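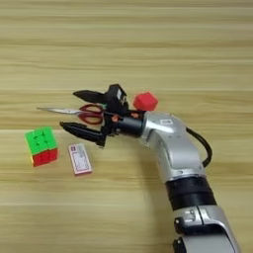
Got a jury summons, the date is impossible, and the form is no help

Posted by moth_and_rust in Courts & Civic Stuff

So the county has finally noticed me. After twenty-two years of registered voting, paid parking tickets and one very dull name change, I have a jury summons for February. It came in an envelope that looked so much like a mattress sale that I nearly recycled it.

The trouble is the date. I work at Lekton, which is a small outfit, and February is inventory. There are four of us who know where things are, and one of them is on leave with a new baby. My boss isn't being a monster about it. She just went a bit gray and asked if I could "see what they say."

The form has boxes for: not a citizen, don't live in the county, over 70 and don't want to, served in the last two years, medical (attach letter), and "other," with a line after it the length of my thumb. I don't think I qualify for any of the real ones. I'm not trying to get out of it forever. I'd sort of like to do it. I just want to do it in April.

What I'd like to know:

Is asking for a later date the same thing as asking to be excused? The form seems to think so, and my brother-in-law says if they turn you down for one they remember it.

Do I need a letter from work, and does it have to be on letterhead? We don't really have letterhead. We have a stamp.

Also, does work have to pay me while I'm there? The handbook says "civic duties will be accommodated," and that is the entire section.

The phone number on the summons plays a recording that tells me to look at the website. The website tells me to call the number.

bigdaddyprobate
Tell them you know a cop. Works every time. Or just don't send it in, they mail out thousands of those and half of them go to dead people. My cousin has ignored three.

Ottilie Berchtold
Please don't do what the person above me said. I spent a good part of my working life on the clerk's side of the counter in a mid-sized county courthouse, and I met a lot of people's cousins. Usually on the day they came in to explain to a judge why they'd ignored three.

Your question is an easy one, and the form has made it look hard. Forms do that. Ours was rewritten twice while I was there and got longer both times.

A postponement and an excuse are separate requests. An excuse means you want off the list for this round. A postponement (some places say deferral) means you'll come, on a different day. Clerks generally like postponements. You are a person who opened the envelope and is offering to show up, and that puts you ahead of a fair chunk of the pile. In most places the first one gets granted without much fuss if you ask before your report date. The second one gets a harder look. By the third you'd better have a cast on.

Your brother-in-law is half right. They'll have a record that you postponed. It isn't a black mark, it's so they can see whether you've already used your first one.

As for how to ask, look on the back of the summons, or on the part you were supposed to tear off and may have torn off wrong. There is often a separate section for a new date, printed smaller than everything else. If there isn't, use "other" and write "Request postponement to April, see attached." Then attach half a page. Put your juror number at the top. Say you're one of a small number of people who can do the work, say when the busy stretch ends, and offer two or three weeks when you can serve. Leave out the baby, sweet as it is. We got letters four pages long, with photographs. I read them all, and what I was looking for was the dates.

You may not need anything from work for a first postponement. If they want one, a signed note on plain paper with a phone number was fine in our office. Use the stamp too. I'd have enjoyed a stamp.

Pay is where I have to get vague on you, as it depends on the state. Your employer generally can't fire you or punish you for serving. Whether they have to pay your wages is another matter, and in a lot of states they don't, or only for the first few days. The court pays a daily fee that will cover your lunch if you're modest about lunch. Look up your state's name with "juror employment" and read the page that comes from the court itself, not the one with a law firm's phone number bouncing around in the corner.

The phone loop is real, I'm sorry to say. Try right when they open, and if the recording starts, don't hang up. Ours offered you a person at the very end, after the parking information. If that fails, walk in. The jury office is almost never the one with the long line. The long line is traffic.

Keep a copy of whatever you send, and if you haven't heard back a week before your date, check. Silence doesn't mean yes. Until you have something saying otherwise, you're due there in February.

saltine_parade
Seconding all that. I moved mine last year from the website, took less time than finding the login. One thing to add: when you pick the new date, you're stuck with it, so don't say April if you've got a vacation in April. Ask me how I know.

Also, you might not even get used. I was juror 414 in a room with chairs for maybe half of us. We watched a video about the importance of the jury, then a repair show with the sound off, and at 3:30 a very nice man came in and told us everybody had settled. Bring a book and a sweater. The vending machine takes coins only and has opinions about which ones.

moth_and_rust
Update from the original poster. There was a postponement section. It was on the flap. I had written a grocery list on the flap.

I've sent in half a page with the stamp on it, and asked for the second or third week of April. No word yet. My boss has her color back and would like it known that she's never been called, in thirty years, and is starting to take it personally.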